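Setting Up the New Workroom in Dradbridge

We've had the keys since September and I keep promising pictures, so I finally sat down on a Sunday and sorted out my favorites from over 500 (I take a lot of pictures, I know!). The new place is smaller than the one in Orasbridge, but I love how bright it feels, and I can walk home in eight minutes if I catch the light on Gamage Street.

The walls

I went back and forth on color for weeks. Seven paint cards taped up by the door, and then I picked the palest one on the very first card! I still think it was the right call. Pale walls make everything easier, and they're kind to the corners too.

Black padding, pale wall, and a yellow block beside a red one

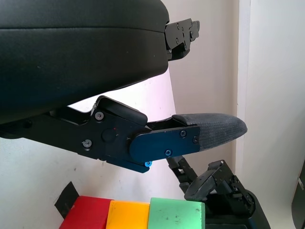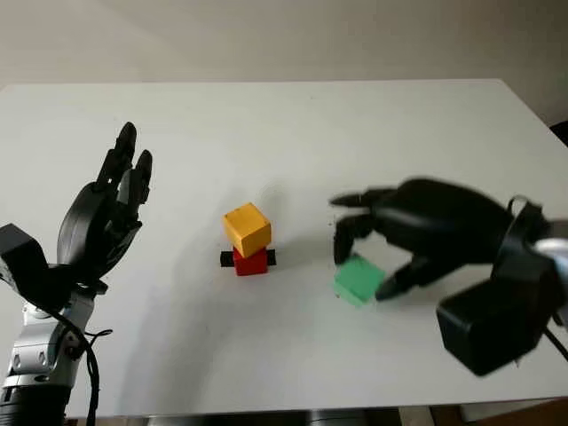 The white table

I fell for the plain white top right away. Colors look so good on it, and yellow over red is my favorite pairing so far (the yellow one sits a little crooked and I like it that way). It does show every smudge, so I've gotten into the habit of wiping it down at 7, before I put the coffee on.

Still to come

Shelves! I've been eyeing the tall Pelamon ones, but I need to measure behind the door first. I also want a rug, something with green in it, and a better hook for my coat. More pictures when the shelves are up.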